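Forum Pleltholm > Perception et commande > Questions

Politique de poussée : 26 % d'échecs dès que les blocs se touchent. Faut-il vraiment réentraîner ?

Posée un mardi, étiquettes : poussée, segmentation, simulation, Clindodeck

Bonjour,

Je fais pousser des blocs sur une planche par un bras muni d'une simple tige. La politique vient de Clindodeck, entraînée en simulation puis affinée avec 900 épisodes réels. Sur un bloc isolé, rien à dire. Quand plusieurs blocs sont serrés, j'ai 26 échecs sur 100 essais : la tige part du mauvais côté, ou bien elle pousse deux blocs comme s'ils n'en faisaient qu'un.

La documentation affirme que le modèle « généralise aux scènes encombrées ». Je veux bien, mais je n'ai trouvé aucun chiffre derrière cette phrase. On me conseille de collecter encore des épisodes et de relancer l'affinage. Avant d'y passer mes nuits, j'aimerais savoir si quelqu'un a constaté une amélioration mesurée, et sur quel protocole.

Config : caméra fixe, commande en position, état des blocs estimé par le module de segmentation Lunau, réglages d'usine.

Réponse 1 (2 votes)

Plus de données. Chez nous ça a marché. Augmente aussi le bruit de pose en simulation.

Commentaire de l'auteur de la question : marché comment ? Combien d'essais avant et après, avec les mêmes positions de départ ?

Commentaire : on n'a pas gardé les journaux, mais ça se voyait.

Réponse 2 (acceptée)

Je ne toucherais pas à la politique pour l'instant. Rien dans votre message ne montre qu'elle est en cause. Si l'estimateur lui annonce un seul objet là où il y en a deux, elle fait ce qu'on lui demande, et 900 épisodes de plus n'y changeront pas grand-chose.

Les réglages d'usine de Lunau fusionnent volontiers les régions voisines de même couleur. Ajoutez à cela l'occultation par l'outil et vous avez un bon candidat. Je dis candidat — il faut le vérifier, dans cet ordre :

1. Rejouez vos 26 échecs hors ligne et affichez les masques à l'instant où la direction de poussée est choisie. Classez à la main : masques fusionnés, bloc perdu, masques corrects. Seule la dernière catégorie accuse la politique.

2. Refaites l'exercice sur des réussites. Si les masques y sont aussi mauvais, mon hypothèse tombe.

3. Constituez un cas difficile que vous pourrez reproduire. Le mien : le cube bleu et le prisme triangulaire bleu en contact, avec un bloc jaune et un petit vert en partie masqués par la tige. Le cylindre rouge, à l'écart, sert de témoin.

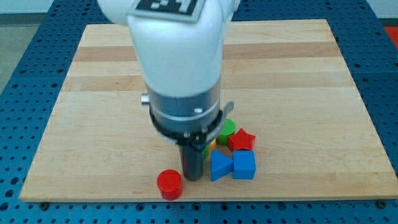

4. Comparez deux estimations sur cette même disposition : l'une bras dégagé, l'autre outil en place. Si un bloc disparaît dans la seconde, gardez en mémoire la dernière pose connue tant qu'il n'y a pas eu de contact. Le filtre de Kennedy le fait, mais il est désactivé par défaut et la page qui l'explique est périmée.

5. Ensuite seulement, réentraînez, avec un jeu de test figé à l'avance.

Je n'ai pas de taux à vous promettre. Mes essais portaient sur une autre caméra et je me méfie des pourcentages transportés d'un banc à l'autre.

Commentaire de l'auteur de la question : j'ai fait le point 1. Une majorité de masques fusionnés, presque toujours entre blocs de même couleur. Il reste des cas où les masques sont bons et où la tige part quand même de travers, donc la politique n'est pas blanchie. Je passe au point 2 avant de changer quoi que ce soit.

Commentaire : publiez les masques avec les journaux si vous pouvez, surtout ceux des cas restants.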